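Assunto: Re: Mudança da esquadrilha de transporte para Carkico

Boa tarde a todos,

Respondo à mensagem de segunda-feira, que cito em parte:

> Alguém sabe se a esquadrilha sai mesmo de Irach em outubro?
> Ouvi dizer que vai toda para Carkico e que o hangar 24 fecha.
> Também queria saber o que acontece aos reservistas que vivem
> longe e se os fins de semana de instrução se mantêm.

Segundo a ordem lida na formatura, a mudança é em outubro e abrange o pessoal de voo e a manutenção de linha. O hangar 24 não fecha, fica com a manutenção pesada. São 100 militares no ativo e 400 reservistas, e a maior parte destes continua a apresentar-se em Irach até ao fim do ano.
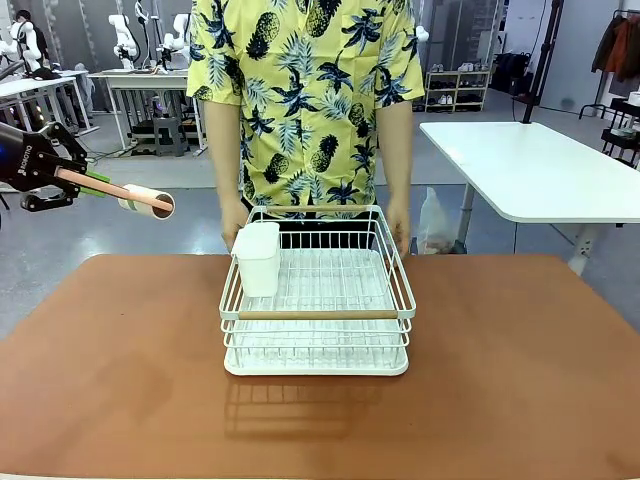 RESERVISTAS E INSTRUÇÃO

Os fins de semana de instrução mantêm-se. Quem mora a norte de Mnguni pode pedir para fazer a instrução teórica em Irach e só a parte de voo em Carkico. O pedido vai em papel para a secretaria, com a cópia da última guia de marcha. Não aceitam por correio eletrónico, já tentei.

O autocarro sai da porta de armas às 6h30 e para em Mnguni – a paragem de Plurkico foi suprimida. Quem vinha de Plurkico tem de ir até Mnguni por meios próprios e pode apresentar a despesa no impresso 457. Guardem os bilhetes, porque no ano passado devolveram vários pedidos por falta deles.

Quanto ao alojamento, em Carkico o bloco dos praças está pronto e o dos sargentos ainda tem obras no segundo piso. Até acabarem, os sargentos ficam dois a dois no primeiro.
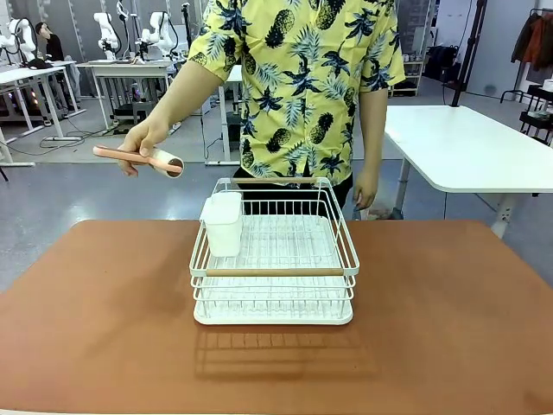

As inspeções de fardamento passam a ser feitas na véspera do voo, ao fim da tarde, e não na manhã do próprio dia. O uniforme número um só é preciso para a cerimónia de transferência, mas tem de ir no saco. Nos quartos não há escovas de roupa. Um rolo de tirar pelos, como aquele cor-de-rosa de cabo comprido da fotografia, resolve o assunto e cabe na bolsa lateral. Os sapatos vão à parte, em saco de pano.

Falta saber o horário do refeitório ao domingo. Perguntei na secretaria e disseram que sai em ordem de serviço. Quando a tiver, mando para a lista.

Quem precisar do modelo do pedido para a instrução teórica pode escrever-me diretamente.

Cumprimentos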